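Hisden Hall Pantry Group
Minutes of meeting, 5/23/22

Present: Rasha Twal (chair), Efe Ezeani (minutes), members as per sign-in sheet.
Apologies: none received.

Minutes of the January meeting were accepted without change.

Sorting bins. Efe reported that mixed donations are still going into the grey bins as they come in, with packets and containers packed together. Members agreed to keep the grey bins for intake only and to sort onto the shelves the same day. Labels to be redone in a darker colour. 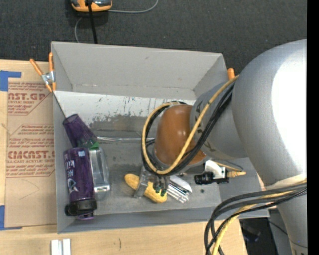

Rasha asked that heavier containers go in along the side first. Agreed. Two more bins to be bought from Brikari, spending capped at the amount left in the equipment line.

Dindlow Street drop-off. The key has been returned. Collection moves to the side door for the next 3 months while the front path is relaid.

Shelving. Quote from Suominen tabled, $2838. The budget is $2000. Efe to ask for a price without the end panels.

Other business: tea towels need replacing.

Meeting closed 8:40 pm.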